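4.2 Sorting shoes last: object order in a small-table tidying task

This section covers the second half of the study, the mixed table. The first half (drawers) is in Section 3 and the coding scheme is not repeated in full.

Materials. One light wooden table per session, black cloth behind it, a clear plastic box on top. Household things only: a pair of canvas sneakers, plush toys, books. No kitchen items, those went to the Ollholm set. Items were put down by the session lead without a template, so no two starting layouts match exactly. We think this is closer to how a table gets messy at home, but it does make the position data noisier, see Limits.

Procedure. Participants were told to "put the table in order" and nothing else. No categories given, no time limit. Each session was split into moves, one move being an item leaving the surface and coming to rest somewhere else. Coding was done by two coders following Besnard's scheme (Florian Besnard, internal report, Brultano), with a few changes:
- nudges are not moves
- a book squared up on a stack is not a move unless it leaves the stack
- items moved as a pair count once, flagged P

Disagreements were settled by talking them through. Most were about the plush toys, which get shifted a lot for no clear reason.

Results. Books went first. This was the strongest pattern we saw and it held in both rooms. People seem to read a stack as already tidy and add to it, so a loose book lying next to a stack is an easy opening move. Plush toys were more mixed. Some participants lined them up along the back, some treated them as one heap and left them alone until the end.

Shoes were the hard case. We had expected the pair to be handled as a pair, side by side, toes the same way. Few did it in one go. The usual sequence was one shoe picked up, a pause, then a decision about where shoes belong on a table at all. Several participants remarked that shoes shouldn't be on a table in the first place, and Siliņa reports the same comment in her hallway study. The second shoe nearly always followed the first to the same spot, even when that spot was a poor one. Figure 4 gives a typical layout, with one sneaker lifted and the other still lying on the table near the toys and books.
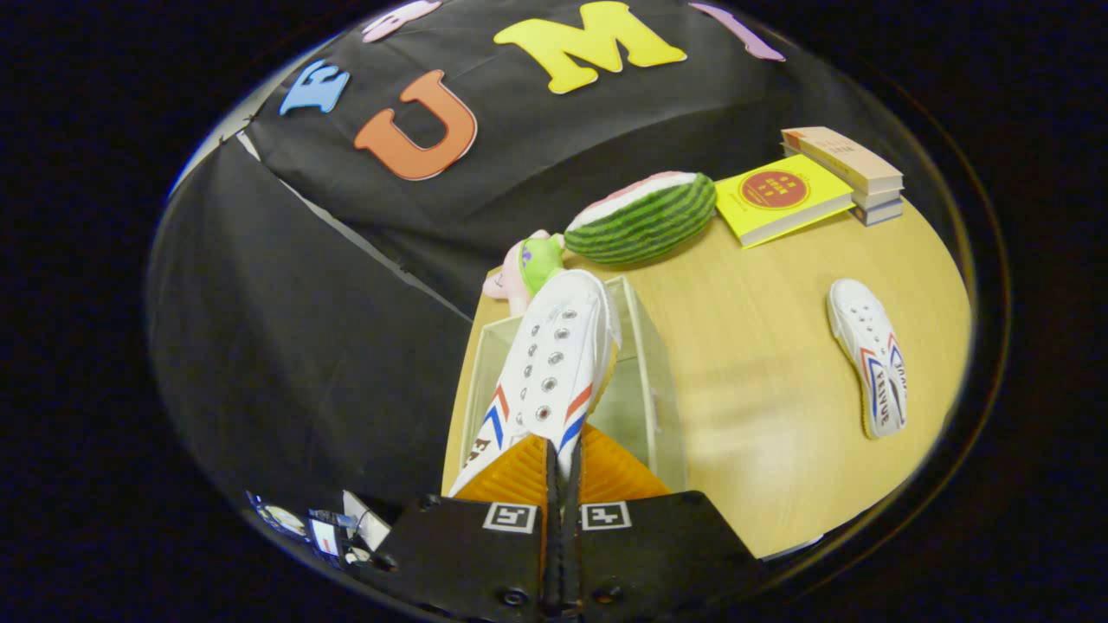

8 min read

Figure 4. Mixed table, one shoe of the pair lifted. Laceless sneakers were easier to code than laced ones, which dragged on other items and produced moves we could not asign.

Limits. Table height was not varied. The box is see-through and we do not know if an opaque one would draw more items. The Flalari sessions used a different table and are reported seperately in Section 5.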